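Helle Flecken auf Kartonunterlage, und dazu Fliegen im Raum

Chi-keung Chung
Sonntag, 17. April 2022

Wir haben einen Arbeitstisch mit schwarzem Stoffbezug. Auf dem Stoff sieht man jeden Krümel, deshalb liegt seit letztem September eine flache Pappe darauf, einfache braune Wellpappe aus einem großen Versandkarton. Das funktioniert soweit gut, die Pappe rutscht kaum und man kann Kleinteile darauf ablegen.

Jetzt hat sie rechts unten ein paar helle Flecken bekommen. Ich weiß nicht, woher. Abwischen mit einem trockenen Tuch bringt nichts, feucht habe ich es noch nicht versucht, weil ich Angst habe, dass sich die Pappe wellt.
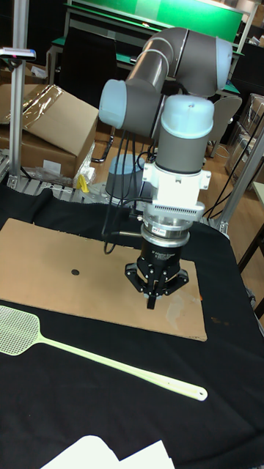 Außerdem haben wir seit zwei Wochen Fliegen. Die Fliegenklatsche liegt inzwischen fest auf dem Tisch, aber das ist ja keine Lösung. Essen tut im Raum keiner, der Müll geht jeden Abend raus. Kann es an den alten Kartons und der Folie liegen, die wir hinten aufheben? Und lohnt sich statt Pappe eine richtige Unterlage? Im Baumarkt in Eltthorpe gab es nur Schneidematten, die waren alle zu klein.

Flandside

Zu den Flecken: feucht wischen würde ich lassen. Wellpappe saugt das Wasser auf, und danach hast du einen größeren Fleck mit Rand. Wenn es Kleber oder Leim ist, merkst du das mit dem Fingernagel, dann fühlt sich die Stelle glatt und hart an. Ist sie ganz normal rau, war es vermutlich etwas Flüssiges oder es hat mal ein Klebestreifen dort gesessen und die oberste Schicht mitgenommen. Wegbekommen wirst du es so oder so nicht. Dreh die Pappe um, die Rückseite ist ja unbenutzt.

Auf Dauer würde ich die Pappe einfach zweimal im Jahr austauschen. Kostet nichts. Vorher aber schauen, ob auf dem Stoff darunter auch etwas angekommen ist, sonst drückt sich das in die neue gleich wieder durch.

Toketti

Fliegen kommen durchs Fenster. Fliegengitter kaufen, fertig.

Dönmez

Leere Kartons locken keine Fliegen an, solange sie trocken sind und nichts Süßes drin war. Ich würde trotzdem einmal alle aufmachen und nachsehen. Bei uns war es ein Karton, in dem unten ein Rest Saft eingetrocknet war, das hat man von oben nicht gesehen - und die Folie darüber hat es schön warm gehalten. Die Folie also lieber getrennt wegwerfen oder zusammengerollt lagern.

Wenn da nichts ist, Zimmerpflanzen und den Abfluss prüfen, falls ihr ein Waschbecken habt. Kleine schwarze Fliegen kommen meistens aus der Blumenerde. Bei großen hat Toketti recht, da hilft das Gitter.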